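Marina Triantafyllou
Wednesday, March 22, 2023

Every spring someone tells me the laundry robot is two years off. I have now been told this in enough springs that I've started a thread. Mute me if you fold your own pants and are at peace with it.

1/ First, what people mean by "do the laundry". They mean fold a T-shirt. A T-shirt flat on a table, on its own, the right way out. I've never met a T-shirt in that condition in my life. Mine come out of the machine with a sock up one arm.

2/ The firm I was most hopeful about was Flilska. Lovely demo last September. One towel, folded in four, very neat corners. I asked what happened if you gave it two towels. Long pause. They were "looking at two towels".

3/ Kinoshita (the warehouse lot, not the noodle place by the station) at least say outright they won't touch cloth. Boxes only. A box is the same shape when you put it down as when you picked it up. I respect a company that knows its enemy.

4/ Cloth is the enemy. A mug has a handle and the handle stays where it is. Pick up a pillowcase by the corner and you've got a new object. Pick it up by the other corner and you've got a third one, and the first one isn't coming back.

5/ And nobody's demo starts where the chore starts, with stuff in a basket and a wash bag that needs its zip dealing with.
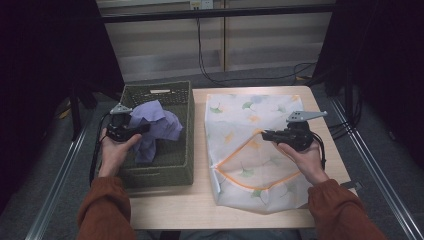

Basket, lilac cloth, ginkgo-leaf wash bag. Grippers in both hands, people still attached.

6/ Look at the mesh bag and think about it as a machine would. It's see-through, so your cameras are looking at bag and table at once. It's floppy. The way in is a zip that goes round in a curve. I struggle with those and I've got thumbs.

7/ Eun-seong Yoon, who knows far more than I do, reckons I'm being unfair and that zips are "tractable". I wrote that down. I'd like tractable on a mug.

8/ Her better point: using a gripper yourself for ten minutes cures you of most opinions. She's right. I had a go with a pair and spent the whole time trying to get one pinch of a tea towel without also getting the tea towel underneath. Came away much kinder about robots and no kinder about press releases.

9/ Shop floor, then, seeing as three of you asked. Sirkitz have an arm putting lids on tubs and it's good at it. Same lid, same tub, all day. Swap the tub and you ring Sirkitz.

10/ So can they do chores yet? Lids, yes. Boxes, yes. One towel, with an audience. A basket of mixed washing with a zip bag in it, on a Sunday, with the cat helping: no.

11/ Someone's asking what I'd pay. For a machine that pairs socks, £50 and the socks.

12/ Replies are full of people telling me about Luron. I've seen the Luron video. Watch the sleeve at the end.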